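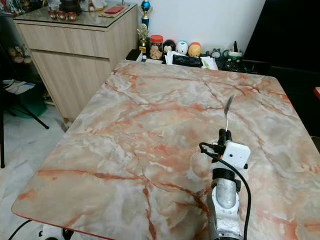
**Who does Sandstead teach?**

Adults who want to read, write and speak English with more confidence at work and at home. Most of our students have lived here for under five years, and the youngest are 16.

## How we started

Sandstead Language School was opened by Halldóra Stougaard and Vibeke Bach, who had taught together at a community college and wanted smaller classes. The first term had 2 groups and one shared whiteboard. We now have 323 enrolled students across day and evening programs. Vibeke still teaches the beginners' evening class. Halldóra looks after enrolments and the placement interviews.

## What a term looks like

Every course runs for 80 hours. New students sit a short placement interview, which is spoken only, and are told their level the same afternoon. Classes cover everyday conversation, workplace writing, pronunciation and forms. Textbooks are lent for the term and there is no charge for photocopies.

Students who miss a class can collect the worksheet from the front office or ask for it by email. We don't hold exams of our own, but Arnar Bisgaard runs a preparation group each October for people sitting an outside test.
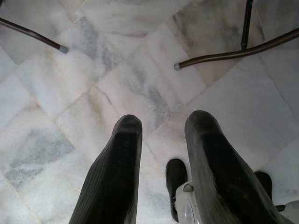
Vocabulary in the beginner levels is taught by topic, starting with the home. Frida Hafstein wrote the unit on rooms and surfaces after several students asked for words they could use with landlords and tradespeople. Students learn to say what a floor is made of and what colour it is, so a pale marble tile floor makes a good first sentence: one colour, one material, one noun, in that order. The unit then moves on to leaks, locks and reporting a repair by phone.

## Enrolling

Enrolments for the next intake close on 17th June. Vanderleia Peixoto answers questions in English and Portuguese at the front office. Fees can be paid in full or in two instalments.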